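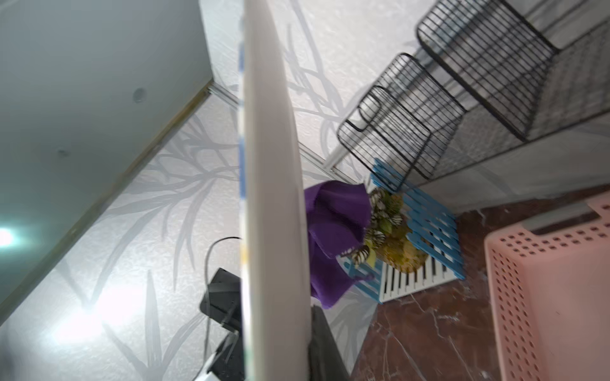 Shared services in small districts: where did the savings go?
Notes for the afternoon session, 15 minutes plus questions

Start with the claim. When Veltwood and Ayaaba councils agreed to share a planning office, the paper that went to members promised lower costs, faster decisions and no loss of local knowledge. I have read that paper 2 times and still can't find the sum that shows how the first of those was meant to happen.

Slow down here. People in the room will have signed papers like it.

Say what did change. One head of service instead of two. One phone number. One computer system, Teturano, bought on the advice of Bandance, the same consultants who wrote the case for merging. I am not accusing anyone of anything. I would have liked a second opinion, and so, I suspect, would the auditors.

Slide: the backlog. In February the joint office had 953 open applications. The councils say this is a temporary peak caused by moving files across. Perhaps. They said the same the winter before, and the files had been moved by then.

Mention that neither council kept a proper record of how long decisions took before the merger. So when a press release says the service is faster, ask: faster than what? Pause. Let them answer if they want to.

Savings. The headline is a 27 per cent cut in management costs. Sounds good – until you look at which costs count as management. Agency planners are booked under a different heading. So is the mileage for officers driving between the two sites. Legal fees for the agreement itself were treated as a one-off and left out.
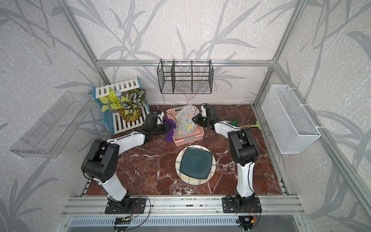 Bok-nam Song wrote to me after the last time I gave this talk: you're being unfair, because Ayaaba couldn't recruit a senior planner on its own for years, and a shared office with a queue beats an empty chair. Read that out in full. It's a decent point and I don't have a complete answer to it. My reply was that hiring a planner together is one thing and handing over the whole department is another, and members were only ever shown the second.

If time is short, skip the part on parish councils and go to the exit clause.

Exit clause. Either council can leave, but the one that leaves pays the other's redundancy costs. Find me a finance officer who'd recommend that. In practice it's a one-way door, and it got half a page in the appendix.

Things to ask before your own council votes:
What do we spend now, including agency staff?
Who wrote the business case, and what else are they selling us?
What does it cost to get out?
Who reports the figures afterwards, and to which meeting?

Questions. Someone will bring up bigger mergers elsewhere that have worked. Ask to see the accounts.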